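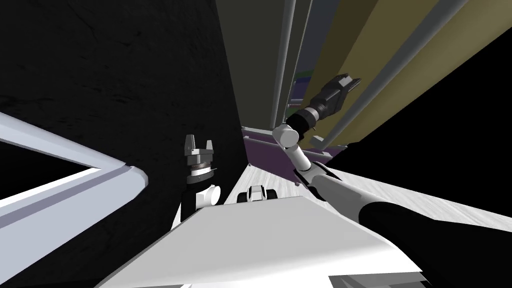

Beryl Lockwood
Before anyone answers, check which kind of floor you have. Laminate and solid wood squeak for different reasons and the fixes are not the same. The original post only says "wood."

Squeaky floor in upstairs hallway, carpet going down soon
Posted by panasiuk_home, May 10, 2020

Sorry, it's solid oak, nailed down, in a house from the fifties. There are three boards outside the bathroom that squeak every time someone steps on them. It started in April when the heating went off. We have carpet coming for the hallway and I want this fixed first. I can't get at it from below without cutting the kitchen ceiling. I tried talcum powder in the gaps and it was quiet for two days. Can I just screw the boards down from the top?

Drita Babić
Yes, and with carpet going over it you don't have to be fussy about the holes. Find the joists first. A stud finder is not much use through oak and subfloor, so look for the nail lines or run a strong magnet along the boards. Drill a pilot hole through the oak, wide enough that the screw turns freely in it, then drive a 2 1/2 inch screw into the joist. Countersink the head a little so it doesn't wear on the carpet pad.

Stay away from the bathroom doorway until you know where the pipes run. In our old place in Dilcombe the supply line crossed the hall in a notch right under the subfloor — a long screw would have gone straight into it.

Have someone else walk on the boards while you listen. The noise is often a foot or so away from where you think it is.

dkr_modano
talc never lasts. use screws

Beryl Lockwood
Agree with Drita now that we know it's oak. I would add that if a board still moves after you screw it to the joist, the subfloor is loose too, and you need another screw on the next joist over. Vacuum the talc out before the carpet people come.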